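**Re-sealing honed marble: how long before the second coat?**

**grirnitz_dan** wrote:

Countertop is honed, unsealed since install. I have a solvent-based impregnator from Skedico. The can says wait 2 hours between coats. The fabricator says overnight. Room sits at 22 C, windows closed. Which one do I follow?

**Maillard** wrote:

The can. Overnight lets the first coat cure and the second one sits on top as haze. You will spend the next day taking it off with solvent and a white pad.

**évan_texier** wrote:

I disagree. Haze comes from residue left on the surface, and the interval has little to do with it. Wipe the excess at ten minutes with a dry cotton cloth, change cloths often, and either interval works. I did a hallway in Teston in November with a full night between coats. No haze.

**Maillard** wrote:

A hallway floor is a different absorption rate. Was that honed to the same grit?

**évan_texier** wrote:

Honed to 200. Coarser than most counters, so it took more product. I grant that a finer finish takes less and leaves more to wipe.

**grirnitz_dan** wrote:

Fabricator's sheet doesn't list the grit. Water drop test darkens the stone in under a minute near the sink, slower by the wall.

**pk92** wrote:

Then it may not need a second coat by the wall at all. Do one coat, wait a day, repeat the drop test, and recoat only where it darkens. Also, no sealer stops etching. Lemon juice will still mark it.

**Maillard** wrote:

Agreed on etching. Still say follow the can.

**grirnitz_dan** wrote:

Going with one coat and a retest. The pattern is white with grey and taupe veining.
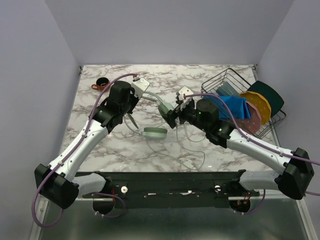

*Page last changed: 2020-12-13*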